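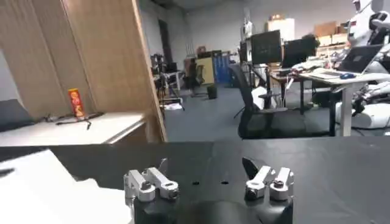

A corner of the shared workroom, with the wood partition and the blue cabinet farther back.

Shared Workroom at Jodasside: Frequently Asked Questions

Who can use the room?
Anyone with a Jodasside desk or bench membership. Day guests are welcome with a member, up to 2 guests at a time. Groups renting through Conlow should check their own agreement first, as some of those cover the meeting rooms only.

When is it open?
Members can get in from early morning until 10 at night. The room is closed on Sunday for floor care. The carpet needs several hours to dry, so please don't come in for "just a minute" to pick something up.

Do I need to book?
Not for a seat. You do need to book a table if you plan to leave work set up overnight. Bookings go through the Lashari calendar, and the link is in your welcome email. A table without a booking is cleared at closing.

Can I eat in here?
Drinks with lids and dry snacks are fine. Hot food belongs in the kitchen. Please close snack cans and bags when you're done and take them with you. Anything open at closing goes in the trash.

What about the trash and recycling?
Small bins are emptied every weekday evening. They are meant for paper and wrappers. Take boxes and packing foam to the loading door, flattened if possible. Batteries go to the front desk.

Where should cables go when I'm finished?
Unplug them, coil them loosely and secure them with a hook-and-loop tie. Ties are free at the front desk. If you find a tangle on a counter and nobody claims it by the end of the week, we sort it out and put the cables in lost property.

May I leave stands and tripods up?
Yes, during the day, as long as people can still get past with a chair or a cart. Fold them before you leave unless your booking covers the night. Boxes may sit under your own equipment but not in a doorway.

Can I move the chairs?
Yes. Office chairs aren't assigned. Please lift them over cables instead of rolling across. If a chair won't hold its height, turn it to face the wall and send us a note so it can be repaired.

Can I drill into or tape things to the tables?
Ask before drilling. Low-tack tape is allowed on tabletops if you remove it the same day. Do not tape, pin or screw anything to the wood partition. The finish marks easily and the panels are hard to match. Repairs are billed at cost, with a minimum of $100.

How do I clean the white countertops?
A damp cloth and dish soap. No scouring pads or solvents. Wipe the beveled edge too, where dust and crumbs collect.

Is there storage?
Cuvska rents lockers by the month in the hallway. Cabinets inside the room are for staff use unless your name is on the label.

Is my equipment insured?
Our policy does not cover members' belongings. If you keep anything worth more than $1,000 in the building, please arrange your own coverage.

I left something behind. What now?
Write to the front desk with a short description. We keep items until the end of the following month. Food and loose paper are not kept.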